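Toy Kitchen Gripper Comparison - Photo Gallery
Nornstead Bench Notes, posted 2025-07-17

This page collects pictures from the gripper comparison on the two-arm bench. The question was narrow: whether the stock parallel jaws can stay on for the kitchen task set, or whether the long flat fingers from Pravden are worth the extra calibration. Both were run on the same toy food, the same cookware and the same dark cloth, with the same operator scripts. The log holds 500 grasp attempts, split evenly between finger types. Attempts that ended in a controller fault were repeated and are not in the total.

Scoring was pass or fail. A pass required a closed grip, a lift clear of the surrounding items and a release inside the target container. Touching a neighboring item was allowed. Tipping one over was not.

1. Fixed view, both arms

The overview camera sees both wrist cameras and the basket between them. It was used for scoring only and was not an input to the controller. Tall cookware near the front can block its view of the table, so disputed attempts were settled from the wrist recordings.
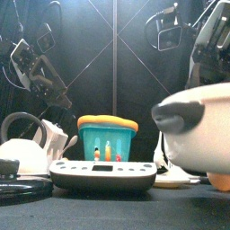

McPhee asked whether scoring from a fixed camera favors one finger type, given that the longer fingers hide less of the item at release. It may. A second pass through 73 attempts, scored from the wrist recordings alone, changed the result on eight of them, with no clear lean in either direction. The original scores were kept for the other attempts, and both sets are in the log.

2. Reaching into cookware

Round pots were the main reason for testing a longer finger. With the stock jaws, the housing reaches the rim before the tips reach the bottom, and the approach has to be tilted. The flat fingers go in at a steeper angle and leave more room for the wrist camera to see past them. They also flex. On small wedge-shaped pieces the tips spread slightly under load, and the grip point moves toward the knuckle.

Grip force was set once for each finger type and left alone. A lower setting reduced the flex but dropped the smoother pieces. Anyone repeating the test should record motor current along with the commanded position, as the two disagree once the fingers begin to bend.
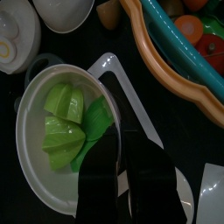 Black two-finger gripper at the green pieces in the white pot, wrist camera view.

Leaf-shaped pieces gave the most trouble for both types. They lie flat, the curved edge offers little to close on, and a piece that rotates in the grip tends to catch the rim on the way out. Of the failures with the flat fingers, 29 were of this kind. Rubber pads would probably help and are on the list for the next round.

3. Wrist camera placement

The wrist cameras were moved once, in June, after the first trials showed the fingertips too close to the bottom edge of the picture. The present mount is a compromise - the tips are visible at most openings, but a wide opening pushes the fingers out toward the sides and covers part of the near table. Dotton mounts with a steeper tilt were tried and removed. They gave a better view of the tips and lost most of the basket.

Exposure is fixed. Automatic exposure was tested first and drifted whenever a white item filled the view, which shifted the colors enough to upset the item detector. With fixed exposure the back of the bench goes dark. No targets are placed there, so the loss was accepted.

The wider view below covers a basket of toy produce, a white tray and a pot, with black fingers in the foreground.

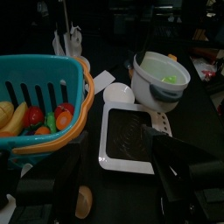 4. Settings and open items

Both finger types used the same approach speed and the same controller gains. Finger offset was measured again after every swap. The cloth was left in place for the full series.

Still to do: padded tips, a separate run on the basket alone, and a check of the depth estimate over glossy surfaces. The stock jaws remain the default for open-table pickups until the padded tips have been tested.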